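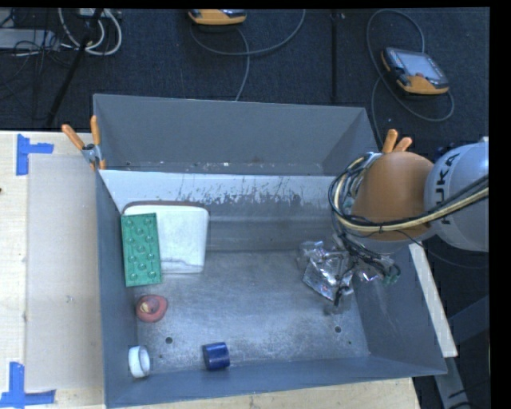

Candska: registos abertos sobre o parque ribeirinho de Govcombe

LEIA-ME

Bem-vindos, e obrigada por terem chegado até cá! Esta pasta junta os documentos públicos sobre a ampliação do parque ribeirinho de Govcombe e o corte de trânsito na Rua Balaskas, que deu tanta conversa no café e tão pouca coisa por escrito. Comecei a recolha em agosto, com a ideia de guardar meia dúzia de atas, e a coisa cresceu (quem já pediu um documento à junta sabe como um papel puxa outro).

O que está na pasta

atas.csv: uma linha por intervenção nas reuniões abertas da assembleia, 1657 linhas ao todo. As colunas são data, ponto da ordem de trabalhos, tipo de orador (eleito, técnico, morador), texto e página do original.

cartas.csv: cerca de 2000 cartas e mensagens enviadas durante a consulta pública, com a posição de cada uma (a favor, contra, mista, sem posição clara).

transito/: as contagens da Tralico na Rua Balaskas, antes e depois do corte, tal como a empresa as entregou. Não mexi em nada, nem nos cabeçalhos, que são um bocadinho teimosos.

mapas/: 4 plantas digitalizadas. A segunda está torta e assim ficou, porque endireitá-la desalinhava a escala.

Como foi feita a transcrição

As atas mais antigas só existiam em papel e foram passadas à mão, com toda a paciência deste mundo. Onde não consegui ler uma palavra, escrevi [ilegível]; onde fiquei na dúvida, pus [?] logo a seguir. Mantive a ortografia de quem escreveu, incluindo as gralhas das cartas, que também contam a sua história. A posição de cada carta foi decidida por duas pessoas, em separado, e os casos de desacordo têm um "d" na última coluna.

Dados pessoais

Os nomes dos moradores foram retirados, assim como moradas e telefones. Os eleitos aparecem com nome e cargo, tal como nas atas publicadas. Se encontrar algo que nos tenha escapado, escreva-me, por favor, que trato disso no próprio dia.

Limitações

Faltam duas reuniões do início do processo, de que nunca apareceu ata. As cartas vêm sobretudo de quem mora perto do rio, e por isso não servem para dizer o que pensa a freguesia inteira! Há ainda 50 cartas repetidas, iguais palavra por palavra mas assinadas por pessoas diferentes; ficaram todas, com a marca "modelo".

Utilização e contacto

Pode copiar, corrigir e publicar à vontade, desde que indique a origem. As correções são muito bem-vindas e costumo juntá-las à sexta-feira, ao fim da tarde.

Cempaka Lumbantobing, pelo Candska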